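Slide 7 – Shared tables and the daily reset

Pick up from the Clititholm floor plan. Point out that the work table is the only surface in the room with no assigned owner. Storage at Clititholm was specified in detail; the table was left to custom. Same at Basholm.

Define terms before going on. "Resident" items live on the table. "Transit" items are put down there between two other places. "Personal" items leave with a person. Robel Tsegaye's first draft had a fourth class for consumables – dropped, as people filed everything under it.
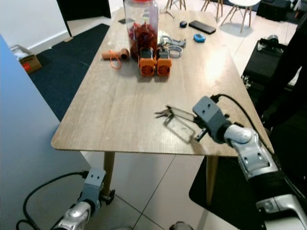

Transit items cause most of the disorder, and they collect at the far end, away from where people work. Small parts migrate there first and are then treated as stock. Go through the classes using what is on the wood-grain table: the clear jar with the red lid is resident, the two orange motor units and the gray bracket are transit, the phone lying face down is personal. The light-blue measuring tape is the awkward one. Under the Gudeta labeling it would be resident, under Dilletti it goes back to a drawer. Ask the room for a vote, then move on. The cardboard tube with the orange string can be left for questions.

Slide 8 – Table depth

Usable reach for a seated person is taken as 700 mm in our layout. Anything past that line gets handled less and stays longer. Gemechu Wolde proposed a tray at the line, emptied at 16:00. Reset time with the tray was almost 10 minutes. Do not quote this as a general result – one room, one month (March).

Mention stools briefly. They go under the table at reset, otherwise the far side cannot be reached for wiping.

Slide 9 – Labels

Skip if short of time. Label stock is 1000 per roll, matte only. Gloss was rejected for glare near the windows. Hand over to Robel for the drawer inserts.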